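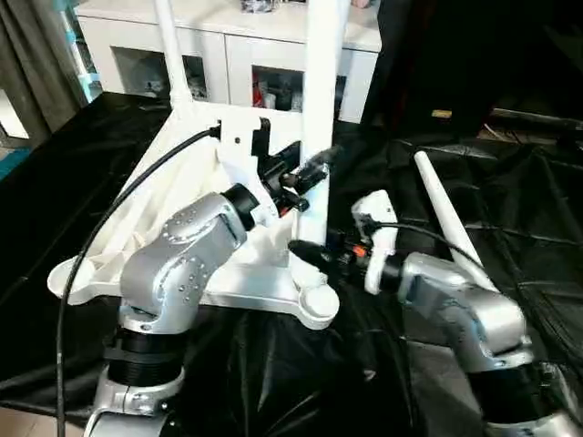
One operator put it to us in the first debriefing that the hard part of teaching a two-armed robot is keeping both hands honest at once, and that everything else is just patience. We came to agree, and much of this section grew out of that remark.

4.2 Collecting the demonstrations

All demonstrations were given by remote control. The operator holds a pair of small leader arms, and the two robot arms follow them joint for joint. We call the setup Cimuneo, after the software layer that links the leaders to the followers. Recording runs from the moment both grippers open until the operator presses the foot pedal. Pauses, slips and second tries stay in the data. We were nervous about keeping them, and we are now very glad we did!

Two task groups were used. In the assembly group, the arms work together on large white plastic parts over a table draped in black (Figure 3). In the handling group, they deal with thin walls and small containers, where a grip that is a little too firm bends the part. The handling group took far longer to learn, for operators and policy alike. 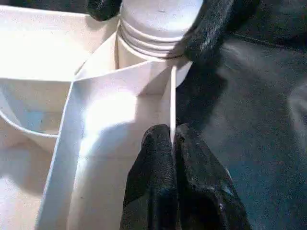

4 min read (section 4.2 of 6)

Thin walls deserve a few more words. When one gripper pinches a panel and the other closes near the neck of a container, each arm can disturb what the other is doing. The operator feels none of this through the leader arms, since Cimuneo has no force feedback, and has to judge it by eye. Our best operators moved one hand at a time and let the other rest - a habit the trained policy picked up without any prompting from us. We found this delightful to watch.

We recorded 1913 demonstrations in total. Of these, 119 were set aside for validation and 12 were dropped for broken logs. The Dikura baseline was trained on the same split.

Figure 3. Remote-controlled assembly with two arms. The right arm reaches toward the bracket that holds the upright tube, with three more tubes lying beside it.

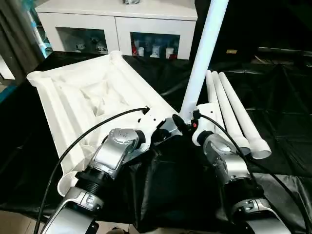

Could the same data be collected by guiding the robot arms by hand? For one arm, we think so, but with two arms a single person has trouble moving both and still seeing the parts, so we stayed with remote control.

The assembly policy finished 88 percent of its trials. Most failures came late, with the tube tilted in its socket and the second arm already letting go. Adding recovery demonstrations in October helped more than any change to the network, and we would start there next time. The Noonan controller settings are listed in the appendix, along with the Stokitz gripper calibration.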